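Programs > Small Satellite Fund > Grantee Updates

Overview Grantees Reports Calendar Contact

Hornaten ground station: where we are in August

Hi Nga,

You asked for the short version this time, so I'll try, but you know me. The money from the second payment is mostly spent, the dish is up, and we've got one problem I want you to hear from me before you see it in the spreadsheet.

Good stuff first! The Dekilcombe antenna passed its pointing checks on the second try. Gilberto Inga redid the mount alignment after the first round came out sloppy in elevation, and we've now tracked 16 passes with data good enough to keep. We lost the signal low on the horizon in two of those, which we expected with that row of trees to the east – the county still hasn't answered us about trimming them.

Hưng Lò finished the decoder software and has it running on the small server instead of his laptop (finally). It takes roughly 11 minutes to get from the end of a pass to clean files, and I'd like to see that cut in half before the private companies start asking for time on the dish. Two of them have already written to us. Cliltenlow wants to book evening slots for its imaging satellite, and I told them we can talk price once you've signed off on the commercial use terms. Could you send me the latest draft? The one I have still says partners need a license from us, and I'm pretty sure that should say a license from the regulator. 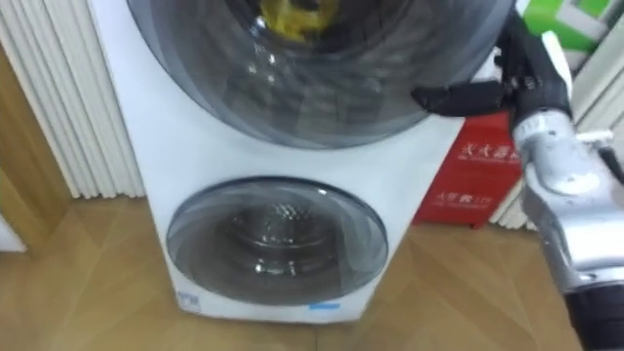

Now the problem. The backup receiver is late. The supplier first told us 8 weeks, then stopped giving dates at all, and Hicham Belhaj has been on the phone with them more than anyone should have to be. We can borrow a unit from the Mạch workshop until ours shows up. Hậu Mạch has offered it free, we'd just cover shipping and insurance. That comes out of the travel line and I'd need your okay to move it.

On training, six students have gone through the operator course and four of them can now run a pass alone. The other two need more night shifts. I had hoped to start a second group this month, but with the receiver mess I'd rather wait until September.

Spending is a little under plan overall, mostly from the power work costing less than the quote. I'd like to keep what's left for the lightning protection, if that's okay with you.

I'm at my desk most mornings until 11, so call whenever. The pass logs and receipts are in the shared folder, under the same name as last time.

Hicham says hi!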